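4. Findings: leaving the old postcode and keeping the old habits

We asked everyone in the Stenbridge and Cimulthorpe groups the same opening question: when did you first feel that money was no longer the thing you thought about before anything else? The answers were far richer than we had dared hope, and they form the backbone of this section.

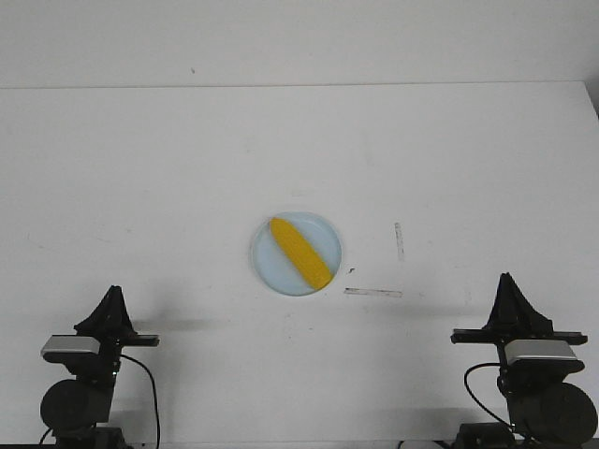
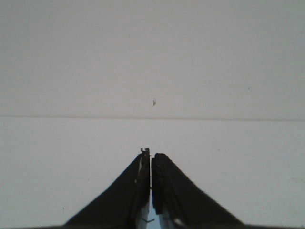
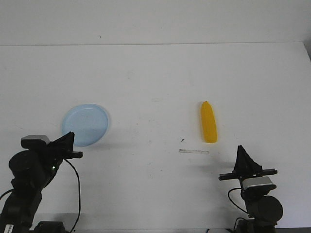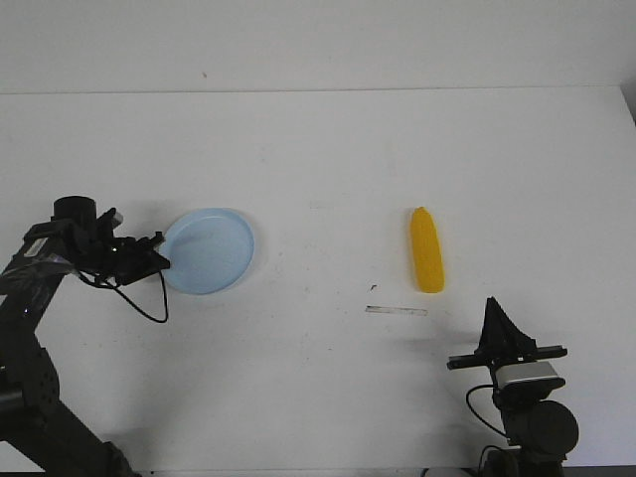 Figure 2. Four views from a single tabletop set-up.

Refugio Huerta, reading an early draft of this section, remarked that we had made getting out of poverty sound like passing through a door, when for most of the families it was closer to a long corridor with the lights going on and off. We have kept that objection in view ever since, and much of what follows was rewritten to answer it.

4.1 The first safe month

Almost everyone could name a month. For one mother in Cimulthorpe it was the January when the gas bill arrived and she paid it on the same day, standing up, with her coat still on. For a bus driver in Stenbridge it was the month he stopped knowing the exact balance of his account. What delighted us as researchers (and we were not expecting it) was how small these moments were. We had written our interview guide around big events such as a new job, a move or a marriage, and the people we talked to kept steering us gently back to bills, shoes and school trips.

Income alone does a poor job of picking out this month. In the household diaries, the first month above the local poverty line and the first month described as safe were rarely the same one. The gap was 19 months at the median. Some families felt safe quickly, most often where a grandparent lived close by and could be relied on for childcare. Others had been above the line for years and still spoke of it as a lucky patch that would soon be over.

4.2 What a parent's wage had to cover

A large share of our participants grew up with one earner in the home, and many of them had done what we think of as the kitchen-table sum. As adults they went back, found out what their mother or father had earned, and set it against what the family had needed. The weekly shop came up again and again here. People remembered which meals were stretched over two evenings, and who took the smaller portion while claiming not to be hungry. Several had only understood that last part when they had children of their own.

These sums turned out to be wonderful interview material. We began inviting people to bring one along if they wished, and a good number arrived with old payslips, rent books and, in one case, a biscuit tin full of catalogue receipts going back to before the participant was born. Working through the papers together changed the tone of the conversation. People who had talked about a parent as careless with money in the first interview often spoke quite differently in the second, once they had seen how little there was to be careful with.

One man in Stenbridge had his mother's wage slips from a packing job at Sutherland, and worked out that after rent and fuel she had £6 a day for everything else. He had been angry with her for years over a cancelled school trip. He asked us to write down that he had rung her that evening.

4.3 Slipping back

Huerta's corridor fits the diaries very well. Of the households that crossed the line during the study, a large minority crossed back at least once, and the causes were ordinary ones: a car that failed its test, shifts cut after Christmas, a relationship ending. None of the families described these as disasters when they first happened. The trouble came from the order in which things landed. A repair that could be managed in spring could not be managed in the same month as a deposit.

We find the role of savings here very striking. Families with even a modest sum put by were much less likely to slip back, and the amount needed was lower than we had guessed. In the Mustora savings scheme, which ran in both towns, members with some £1341 or more set aside almost never fell below the line again within the study period. We do not claim the money did this by itself. People who can save are often people whose hours are steady, and our numbers are too small to pull the two apart. Still, we would love to see this tested properly with a larger group.

4.4 Learning to spend

Getting used to having enough is a skill, and people talked about it with great humour. One woman bought the same cheap washing powder for years after she could afford the one she liked, and described the Wednesday she finally changed brands as if it were a graduation. Others had gone the other way and spent heavily in the first good year, mostly on their children, mostly on things they themselves had gone without.

Neither pattern fits the usual account of good and bad money habits. The careful spenders were sometimes so afraid of loss that they turned down training or better work in another town. The free spenders sometimes picked up debts, but they also reported closer ties with relatives, and those relatives were often the ones who helped when a bad month came. We return to this in Section 5, where we look at lending within families and at how loans were, or very often were not, paid back.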